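Thursday, bench 2, Ladville

Carried on with the finger comparison on the small spur gears. The Brekerar pads are still on; Noboru wants them judged before we go back to the Haque set. Mat left as it was on the table. Opening width set to 17 in the config, approach speed cut to 8 per cent. Wrist view and overhead view both logged.

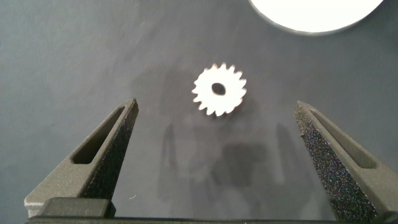
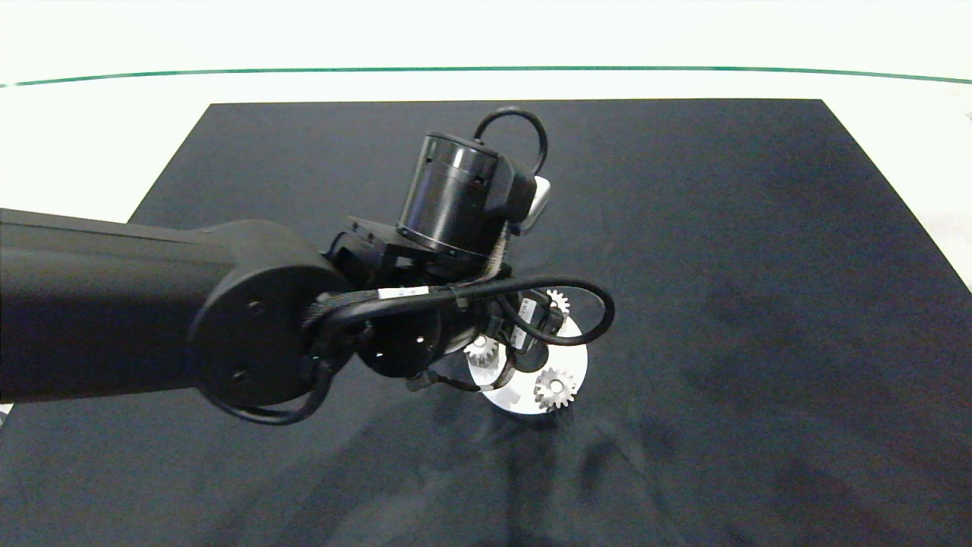
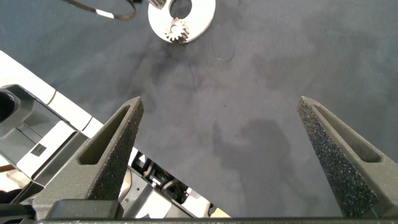 Gripper with slotted fingers, wrist view (first and third); arm over the white disk, head view (second).

Points so far:
Wrist exposure is too high for white parts. Drop it and lock it before the next run.
Cable loop at the wrist hides part of the disk from the head camera. Ask Sadao about re-routing.
Pad grain is coarse compared with the gear teeth. Chie to measure wear after 200 cycles.

Controller still on the old Wevness build. Update after lunch, then repeat from the start position.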